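Game Day Crew Wanted for Gristport Women's Basketball

The season is coming up fast, and we would love some new faces at the scorer's table! Gristport plays its home games at the Ogundipe Gym on Grillby Road, which seats 353 when the bleachers are all the way out, and we have 12 home dates to cover. We need people for the clock, the stat sheet, the ticket window and the concession stand (always the loudest corner of the building, and a fun one if you like to chat).
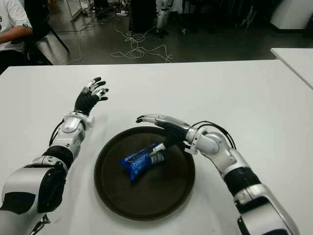
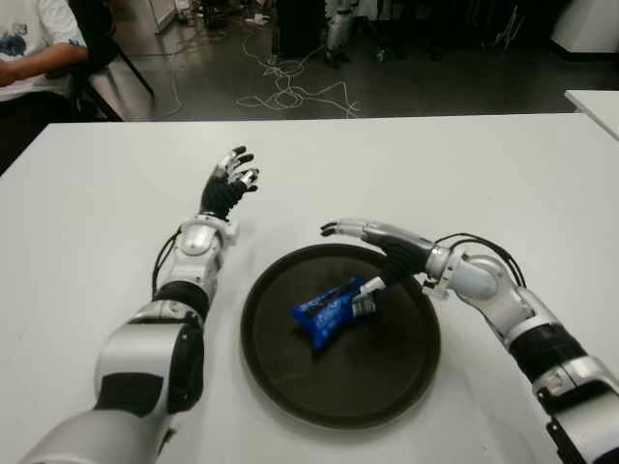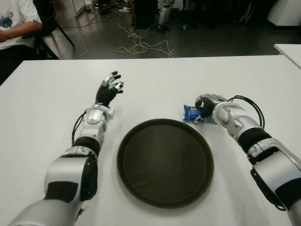
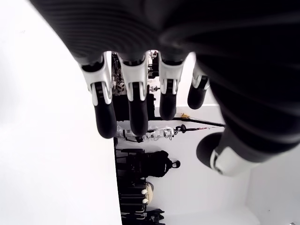
Robotic hands over a white tabletop, with a blue packet in the grip of one (first and third photos).

You don't need to have played, and you don't need to know a box-out from a backcourt violation. We run a training evening on a Wednesday in October, and new stat keepers sit beside an experienced one until they feel comfortable. Shifts pay $26 a game, with supper included, and we ask that you be at the gym by 5:30 p.m.

To apply, drop a short note at the Wemard Hall front desk, Room 183, telling us which job appeals to you and which nights you can't work. High school juniors and seniors are very welcome too!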